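Coffee with the woman behind Tiltley

I'd been sleeping on Tiltley sheets for almost 2 years before I found out they're made a short drive from me, in the old feed store in Gikthorpe. So I wrote and asked if I could come by, and the owner said sure, Saturday, bring something sweet!

She'd rather I left her name out ("my mother reads everything"), so I have. She started with 200 sets of bedding and a sewing machine she bought from a hotel laundry that was closing down. "I thought they'd last me a year," she told me over the lemon cake. "They were gone by October and I hadn't ordered any more cloth. I cried in the van."

These days there are five of them sewing, and they turn out 600 sets in a good month. The cloth comes from a mill called Scanlon, and she is fierce about it. "I tried cheaper. It pilled. I had a lady mail me a pillowcase with a note pinned to it, and she was right."

I asked what people complain about most. Corners, she said, before I'd finished the question. "It's always corners. Mattresses keep getting deeper and folks measure the top and forget the sides."
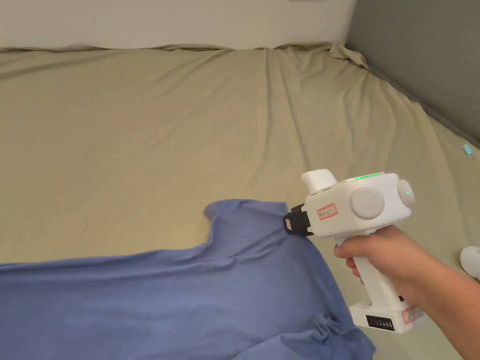
Color was the thing I really wanted to get into, as someone who has only ever bought white. She laughed at me (kindly). "White's fine if you like doing laundry." Her own pick is anything sandy or khaki, like the fitted sheet here, and she doesn't mind one bit that it's creased. "I don't iron sheets. I make them for a living and I don't iron them. Who has the time?" She wants to do a proper dark green next, if Scanlon will dye a short run for her, and a shop in Nirarcombe has already asked for the first batch. I've put my name down for a set too, deep corners please.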